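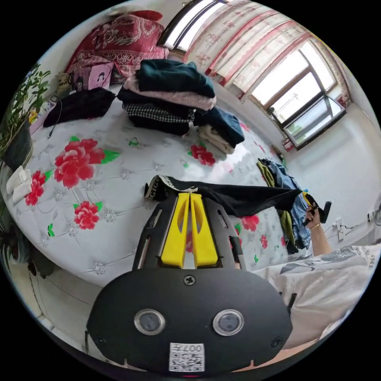
A black garment held over a white quilted bedspread with a red peony print.

Kuritari to Take Over Darkora's Channel Letter Work

Kuritari, the wholesale sign manufacturer, has agreed to buy the channel letter and cabinet business of Darkora and will move the work into its own plant in Arriaga by the end of June. The two companies announced the deal to their dealers in January. Terms were not disclosed.

The sale covers Darkora's letter bending equipment, its stock of trim cap and return coil, its open orders, and the drawings and patterns it holds for repeat customers. It does not include the Darkora name, the company's building, or its vehicle graphics department, which will keep operating under the present owners.

Kuritari said 14 Darkora employees have been offered jobs at the Arriaga plant. As of last week 11 had accepted. The remaining three have until the equipment is moved to decide.

"We were already sending each other work," said Vilja Pitkänen, general manager of Kuritari. "They would get a job with faces too large for their router table, and we would get a run of small letters we could not fit in the schedule. After a few years of that we started talking about putting it all in one place."

Darkora has made channel letters for the trade since its founding and has sold only to sign shops, never to end users. Kuritari follows the same policy, and Pitkänen said that will not change. Shops that buy from either company have been told they will not see Kuritari bidding against them on retail jobs.

The accounts moving over include 164 sign shops. Many of them also buy from Kuritari. Each shop will receive a letter with its new account number, the name of its order desk contact, and a copy of the current price sheet. Darkora's prices will be honored on any quote already issued, provided the order is placed within 60 days of the quote date.

Baltazar Contreras, who has run production at Darkora, will join Kuritari as manager of the letter department. He will oversee layout, bending, face cutting, wiring and final test for both companies' product lines.

"The main thing for our customers is that the pattern files come with us," Contreras said. "If a shop ordered a set of letters six years ago and one gets hit by a truck, we can still match it. The depth, the paint code, the LED layout, the hole pattern, all of it is in the file."

Those files are being moved into Lestura, the job tracking system Kuritari adopted two years ago. Customers with a Lestura login will be able to look up past orders from both companies, download install patterns at full scale, and see where a current job stands. Shops that prefer to phone or email in orders can keep doing so.

Contreras said the transfer of older files has been slow. Some were drawn in software that is no longer sold and have to be opened on an old computer, exported, and checked by hand against the paper job ticket. Files for customers with chain accounts are being done first. He expects the rest to be finished by the time the equipment moves.

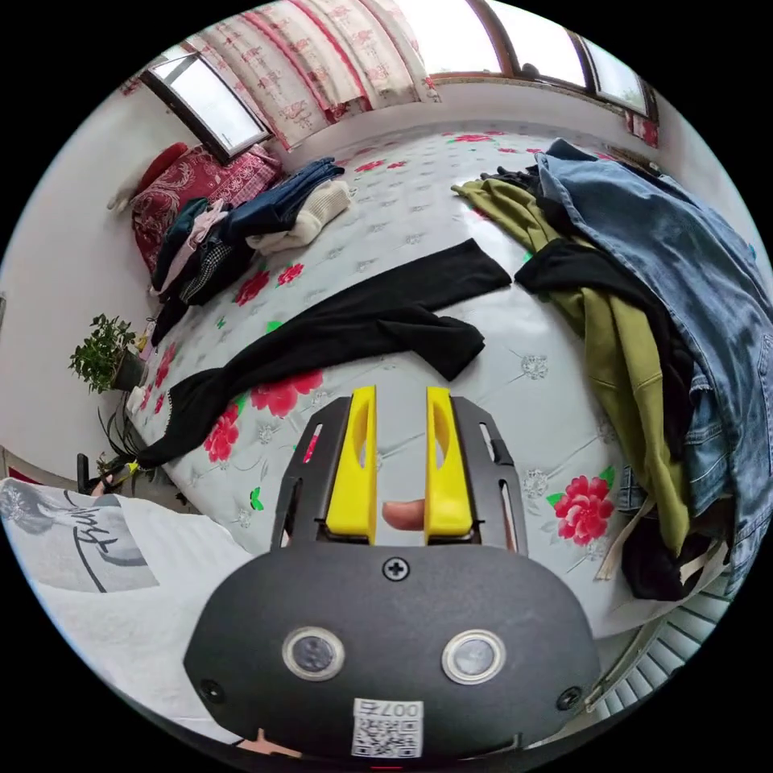 Black gripper body with two yellow fingers pointing toward the bed.

The Arriaga plant will need changes before the new department can open. Kuritari has leased the bay next to its paint room and is adding power, exhaust and compressed air. A second paint booth, sized for letters up to 5 feet tall, has been ordered. Larger faces and cabinets will continue to go through the existing booth.

Darkora's two automatic benders will be moved one at a time so that one is always running. The first is set to leave in April. While it is being set up and tested, Darkora's crew will work a second shift on the machine that remains. The second bender will follow once the first has turned out a full week of customer orders without a problem.

Lead times during the move will be longer than usual. Darkora has been quoting two weeks for standard front-lit letters and three weeks for halo-lit. Both companies are asking shops to allow an extra week on either type from April through June. Rush orders will be taken case by case, and the rush fee will be dropped for any job that ships late because of the move.

Not every Darkora product will carry over. Kuritari will stop making exposed neon letters, which had dropped to a few orders a year, and will refer those jobs to an outside glass bender. Service parts for neon, including housings and tube supports, will be sold until they run out. Darkora's line of flat cut acrylic letters will be merged with Kuritari's, which uses the same sheet stock and nearly the same color range. Three Darkora colors that Kuritari has not carried before are being added to the chart.

Two changes will affect how shops place orders. Kuritari requires a signed proof before any metal is cut, while Darkora accepted verbal approval from regular accounts. The signed proof will now be required of everyone, although a reply by email counts as a signature. Kuritari also ships power supplies in the same crate as the letters. Darkora had shipped them in a separate box, and some installers liked to receive them early for mounting behind the wall. Shops can ask for that on the order form at no charge.

Warranty coverage on Darkora letters already in the field will pass to Kuritari on the closing date. LED modules and power supplies remain covered for five years from the original ship date, and paint for two. Claims should include the job number, found on the label inside the return of the first letter in each set. If the label is missing or cannot be read, a photo of the sign and the install address will be enough to find the record.

Pitkänen said Kuritari looked at keeping Darkora's shop open as a second location but decided against it. The building's lease comes up for renewal this year, and the vehicle graphics department has wanted more indoor parking for trailers and box trucks. It will take over the space once the benders and the paint equipment are gone.

The shipping schedule will also change for some customers. Kuritari runs its own truck on two regional routes and uses freight carriers for everything else. Darkora accounts that fall along those routes will be able to get crated letters delivered by the Kuritari truck, with the crates picked up for reuse on the next trip. Shops outside the routes will see no difference except the address on the freight bill. Will-call pickup will be available at the Arriaga dock from 7 a.m. to 3:30 p.m.

Until the closing date, orders should be sent to whichever company the shop normally uses. Darkora's order desk phone number will be forwarded to Kuritari for at least a year afterward. Payments on Darkora invoices dated before closing should still be made to Darkora.

Kuritari plans to hold an open house for dealers in the fall, after the new paint booth is in service. The date has not been set. A short class on the Lestura order screens will be offered the same day, and shops that want a seat can put their name down with the order desk.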